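Subject: Re: [playgroups] Toy rotation – is it worth the bother?

On a morning in January, the Kollholm group wrote:

> We have been rotating our toys since the autumn, following the
> Purkar leaflet. Everything is sorted into themed boxes, and only a
> quarter of it is out in any one month. The leaflet says children
> play for longer and share better when there is less to choose from.
> Our parents love it and the hall looks so much tidier. Has anyone
> else tried it? We would be glad to hear how you store the boxes that
> are resting, as we are running out of cupboard. We are also thinking
> of paying for the full Purkar set of labels and planners, and
> wondered if other groups would like to go in with us for a discount.

Thanks for this. I'm going to be the wet blanket, I'm afraid, as we did more or less the same thing at Grasosow for a year and I came out of it with doubts.

I don't dispute that the hall looks tidier. If you put three quarters of anything in a cupboard, the room will look tidier. What I can't find is any sign that the children noticed. Ours went for the same few things every session, and when those things were resting they asked where they were, and went on asking.

I also went looking for where the "play for longer" claim comes from. The leaflet gives no source. When I wrote to ask, I was sent a second leaflet. There may well be proper research on it somewhere, and if anyone on the list has read some, please post it. Until then I'd treat it as a nice idea from people who sell labels.

A few points in answer to your actual questions, and to save others some money:

1. Cost. The full set was priced at 36 pounds when I looked, and the planner has to be bought again each year. Masking tape and a marker pen did the same job for us. I wouldn't go in on the discount.

2. Time. Sorting took two of us a whole afternoon each month, and then somebody had to do the small pieces. Ask yourselves who is doing this in a year's time, when the person who is keen on it has a child starting school.

3. Themes. We gave up on these first. "Farm" and "transport" sound sensible until you have a tractor in your hand. Mixed trays went down better with our lot – a bit of everything, all jumbled up, and they could dig.
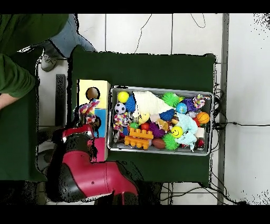 4. Storage. Low and wide beats tall and deep. Anything at the bottom of a tall crate is as good as thrown away. If you are short of cupboard, I would get rid of toys before buying shelving. We took 15 bags to the charity shop and have not been asked for one thing that was in them.

5. Sharing. We saw slightly more squabbling with fewer toys out, if anything. I wouldn't swear to it, as it was a wet winter and they were all stuck indoors. But I'd want the same caution from the people who say it went the other way.

What did make a difference, for us, was floor space. We moved the snack table to the far end and stopped setting out chairs nobody sat on. That cost nothing and took ten minutes. I realise it doesn't come with a planner.

The Sayce group told me they rotate too, but only the big items, the slide and the ride-ons, and only when they get fed up of dragging them out. That seems to me about the right amount of system.

If you carry on with it, would you do one thing for the rest of us? Pick a month and leave everything out, and write down what you see before you look at the leaflet again. I'd be interested, and I'm quite prepared to be told I'm wrong. I just don't think "the parents love it" settles the matter – ours loved it as well, and they were mostly in the kitchen.

On the other thread, yes, Grasosow still has the spare changing mat if anyone wants it. Collection only, any morning before noon.

Grasosow playgroup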